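Moving to a smaller place, the second time
5/18/25

When we left the house in Sinuvthorpe I was sure I knew how to move. I have moved six times in my life, in two countries and one time with a baby, and my mother always said that a person who can pack a kitchen can pack anything. But I had never moved to a smaller home before, and it is a different kind of work. In a normal move you ask where a thing will go. In this one you ask if it will go with you at all.

Our new flat is on Bognár Street, number 13, on the second floor. It has two bedrooms and a balcony where you can put one chair and one tomato plant. The old house had a garage, an attic, and a room we called the study, where nobody had studied anything since my son finished school. So there was a lot to decide.

My neighbour Katalin Juhász came to help in the first week. She moved to an apartment herself some years ago and she was very strict with me. She did not let me begin with photographs or letters. She said I should begin with the things I do not love, because the hand must get used to giving. I thought this was a strange expression, but she was right. We began with towels.

The towels

I had so many towels. I kept the blue ones and the two large ones for guests, and the others went to the animal shelter. The lady at the shelter thanked me with great seriousness, as if I had brought her something valuable. I walked back to the car feeling lighter, and also a little ashamed that I had been washing and folding all that cloth for years for no person.

The garage

I had left the garage to my husband for a long time and he had left it to me. There were paint tins from colours we no longer had on any wall, a bicycle pump, and a great number of plastic parts which had once belonged to something. My husband is a man who keeps a part. If a machine dies, he takes off the cover and the handle and puts them away, in case another machine of the same type will come into our life. It has happened one time, in May of some year I do not remember, and he still speaks of it.

We agreed on one rule for the garage - if neither of us could say what a part was from, it had to leave. Big storage bins on the floor helped us more than boxes did, as you can throw things in from above and you do not have to bend so much. I would say now to anybody: buy the bins before you begin, and buy them without deep colour so that you can see a bit of what is inside.

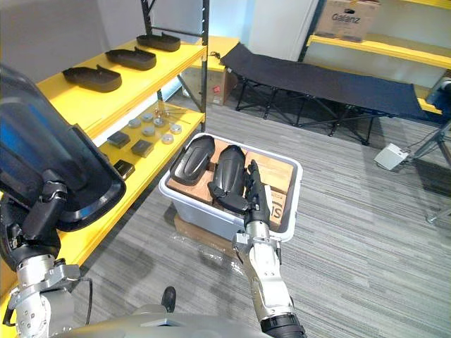
The books

Books were the hardest for me. I had 307 of them, and I know the number because the moving company, Zolangate, asked for it on their form and I am an obedient person with forms. I learned English from some of those books. There is a cookbook with my pencil notes on the side, where I wrote the Hungarian word for "simmer" and "crust" and "pinch". I could not give that one away and I did not try.

For the rest I made three visits to the second-hand shop. The man there took the novels and refused the dictionaries. He told me that people do not buy dictionaries any more. I kept one and put the others in the paper recycling, and I will admit that I turned my face when I let them go.

The floor plan

My son made us a plan of the flat with a program called Plandeo. You draw the rooms and then you push the furniture with your finger until it fits. I was suspicious, but it saved us from bringing the big sideboard, which would have blocked the door of the balcony. In the end it went to a young couple who carried it down the driveway themselves, laughing, and they stopped every few metres to rest.

What I forgot to put in the plan was the ironing board. It lives behind the bedroom door now and falls over when the wind comes in.

After one month

I miss the attic less than I expected. I miss the garden tap, and the noise the old gate made when somebody came home. The neighbours here are quiet and one of them practises the clarinet in the late afternoon, always the same piece, always with the same mistake near the end.

There are still four boxes in the hall which I have not opened. Katalin says that if I do not open them before summer is over, I should give them away closed. I think I will look first.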